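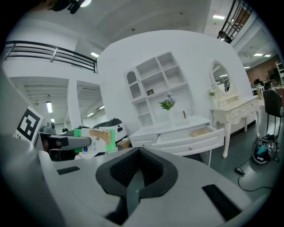 About Skosgate Rally School

Small rally school, gravel and forest, open all year bar February when the lanes are usually under snow and we service the cars instead. Started by Mirsad Dimitriou, who co-drove for years before anyone let him near the wheel. He still does most of the pacenotes teaching himself.

What we do

One-day and weekend courses. Beginners, people with a license already, co-drivers on their own. Two students to a car, one instructor, no big groups standing in a field waiting for a turn. You drive in the morning, you sit and read notes after lunch, then you swap and do it again tired – that last part matters more than people expect.

We also run private test days for teams. Bring your own car or hire one of ours. Noise limit applies, ask before you book.

Where we drive

Two stages. Clana is the short one, open, quick, good for learning to brake on loose stuff. Barna is in the trees and gets narrow past the bridge. Nobody goes on Barna before they've done a clean morning on Clana. No exceptions, please dont ask.

The cars

Front-wheel drive hatchbacks for the beginner course, rear-wheel drive for the second day. All caged, all with proper seats and intercoms. Prepared by Trajkovski, the workshop at the bottom of our road, same people since we opened. They'll look at your own car too if something breaks on a test day, but thats between you and them.

Prices

Full day course, $700. Co-driver half day, $210. Deposit is $100 and comes off the total. Helmet and suit included, bring boots with a thin sole. Narrow ones if you have them, the pedal box is tight.

Updated prices from May 1, 2018. Vouchers bought before then are still good at the old rate.

Getting in touch

Email is best, we are out on the stages most of the day and the phone signal is terrible up there. Leave a number and Mirsad or the office will call you back in the evning. Gate is locked outside course days so don't just turn up – call first and someone will come down.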